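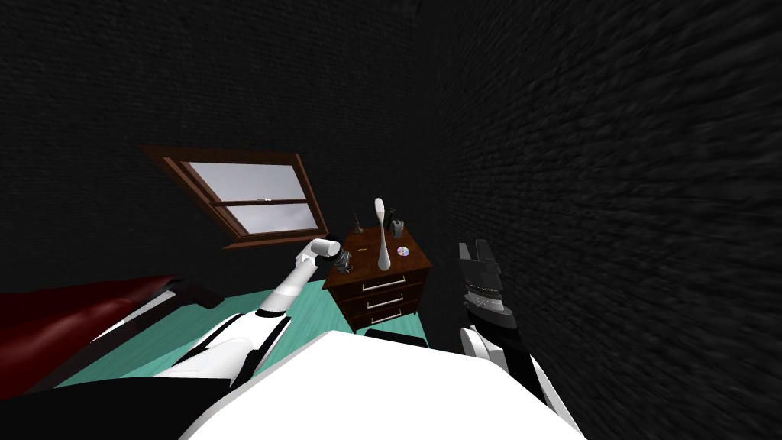 Why do old bedrooms feel cold even with the heat on?

Mostly it's air leaking around the windows and heat soaking into bare walls. The thermostat reads the hallway, and you sleep next to the wall.

Hafþór Dalsgaard has fixed drafty houses in Ododthorpe for most of his working life. He starts at the window. He holds a strip of tissue along the trim and watches where it moves. A tube of caulk takes care of most of it. Sashes that rattle get a new latch or a strip of felt.

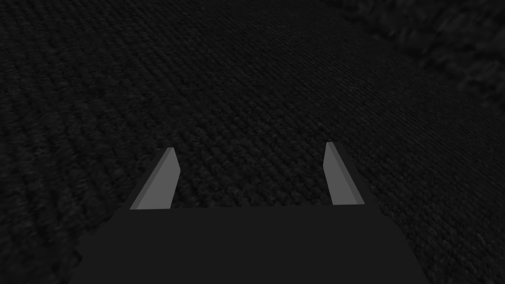

Then he looks at the walls. Solid brick has no gap to fill, so insulation has to go on the inside or the outside. Inside is cheaper, but you lose a little floor space, and the job has to be done with damp in mind. One small bedroom cost a client on Furka Street $2000, paint included. She had been quoted more for new windows and decided to keep the old ones. 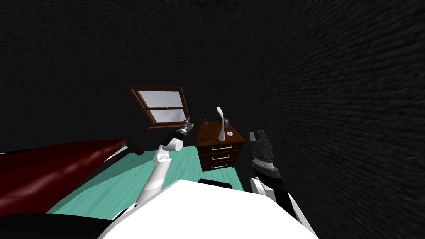

A bedroom with the lights low.

Smaller jobs help too. Lined curtains for a single window run $70 at the fabric store. Pull the bed a few inches off the outside wall. If the floor is bare boards, put down a rug with a thick pad under it, and check the gap below the baseboard first.
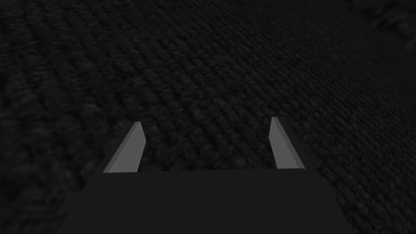

Dark, bumpy texture, close up.

Dalsgaard tells people to do the cheap things in April, when the wind is still up and leaks are easy to find. He charges $200 for a visit and leaves a handwritten list. His own bedroom window, he says, still needs felt.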